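How many demos before adding new objects?

povow_bench
Hi all! I'm teaching an arm to pick up small packets, and I have 11 good demos so far. Should I keep going, or start mixing in other things?

mirani
Oh, keep going! I stopped early my first time and was sorry later. Move the packet between tries, and save the clumsy grabs too (label them, please). With soft wrappers I like to squeeze the middle and leave the top sticking up,

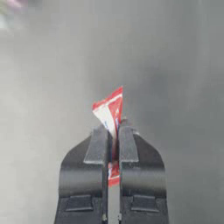 and then vary the angle a little each time. My last set ran to 1055 episodes, but you won't need that many.

elbridge2
more is better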